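[Prerkano-list] Re: Moving the archive off the old server

From: Muammer Aydoğan
Date: December 31, 2024
To: Prerkano-list
Subject: Re: [Prerkano-list] Moving the archive off the old server

Answers inline, with the longer points at the end.

> I have been reading the list for a few years and rarely post, so
> please tell me if this was settled already. My understanding is that
> the Varnix server goes away in the spring and that the message
> archive, the scanned instruction sheets and the pattern files all
> have to go somewhere else before then.

Correct, except that the pattern files moved in December. They are on the Prorncombe host and the old addresses forward to the new ones. If you have a bookmark that fails, send me the address you used and I will add the forward. Two people have done that so far and both were links to the bobbin lace folder, which had a capital letter in its name on the old machine and does not on the new one.

> 1. Will the messages keep their numbers? I have a notebook where I
> wrote down message numbers for things I wanted to find again, mostly
> about warping and about mending old linen.

Yes. The numbers stay. The archive software on the new host wants to assign its own, but there is a setting to import the old ones and I have tried it on a copy. It works for everything except a block of 27 messages from the first year, which were sent before the list had an archive and were pasted in later by hand. Those have no headers at all. I will give them the numbers they show under now and put a note on the index page saying the dates are approximate.

> 2. The search on the old archive never found anything with a Turkish
> letter in it. Is that going to be better?

It should be. The old archive stored everything in whatever encoding the sender's mail program used, and then displayed it as if it were all the same one. That is why "Yalçınkaya" shows up four different ways in the index, and why searching for it returns one message out of a whole thread on the Yalçınkaya looms. The new one converts on import. I have gone through the headers by script and the message bodies are next. Where the original bytes are lost there is nothing to convert, and you will still see question marks in some of the oldest posts. If you wrote one of those and have your own copy in a sent folder, I would be glad to have it.

> 3. What about attachments? Some of the photographs people sent in
> were the only good pictures I have ever seen of certain joints and
> fittings.

All attachments under the size limit were kept. The ones over the limit were stripped by the server at the time and were never in the archive. I know that is a disappointment for the thread on breast beams, where most of the pictures were large. The file names are still in the messages, so you can at least see who sent them and ask.

> 4. Who is paying for the new hosting, and should the rest of us be
> sending something?

I am paying for it now. The plan is 60 dollars a year and that includes the backups. I don't need contributions for this year. If the amount changes I will say so on the list.

End of inline answers. The rest is for everyone.

The instruction sheets are the slow part. There are 1,200 scanned pages in the folder, and they were scanned by different people on different equipment over a long stretch. Many are sideways. A good number are duplicates, where one person scanned a sheet in gray and another scanned the same sheet in color later. I have been going through them by manufacturer. I rotate the page, crop the black border if it has one, and rename the file with the maker, the model and the page number. Where I can't tell the model I leave that part of the name blank.

I would like to keep the color version of any duplicate, even when the gray one is sharper, as the color ones show the pencil notes and the printed red lines apart from each other. If anyone objects, say so before the end of January. I am not deleting the gray copies until then. They are in a folder called "held."

Some sheets have names and street addresses of buyers written on them. I have been covering those with a white box if the sheet looks recent. On the very old ones I have left them, and several of you have told me you trace your looms that way.
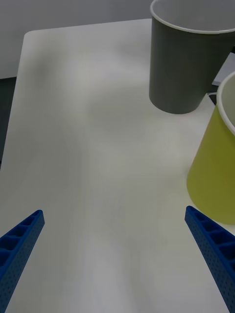 On testing: there is a test copy of the message archive up now, with the first two years loaded. Please don't post to it. It accepts mail, and anything sent there will be wiped when I load the real thing. What I need is for people to look up a thread they remember well and tell me whether replies are missing or attached to the wrong message. The threading on the old server went by subject line only, so any time someone changed the subject the thread broke in two. The new one goes by the message headers and should join those back up. It will also join some that don't belong together, where a person hit reply on an old message to start a new topic. I can split those by hand if you give me the numbers.

The list address itself does not change. You do not have to subscribe again. Digest subscribers will get one digest from the old server and one from the new on the day of the switch, and they may overlap. If you have a mail filter that looks for the word "Varnix" in the headers, it will stop matching, and you should change it to look for the list name in brackets in the subject.

I have not picked the day. It depends on how the message bodies go. I will post a week ahead, and the old archive will stay readable until the server is turned off.

One correction to my last post. I wrote that the index of suppliers would be moved as it stands. Having looked at it again, most of the phone numbers in it are out of date and a few of the businesses have closed. I will move it as a plain text page marked "old," and start a second page for current ones. Send entries to me off list, with the town and what they sell.

Muammer

_______________________________________________
Prerkano-list mailing list
To unsubscribe, send a message with the word "unsubscribe" in the subject line to the list's request address.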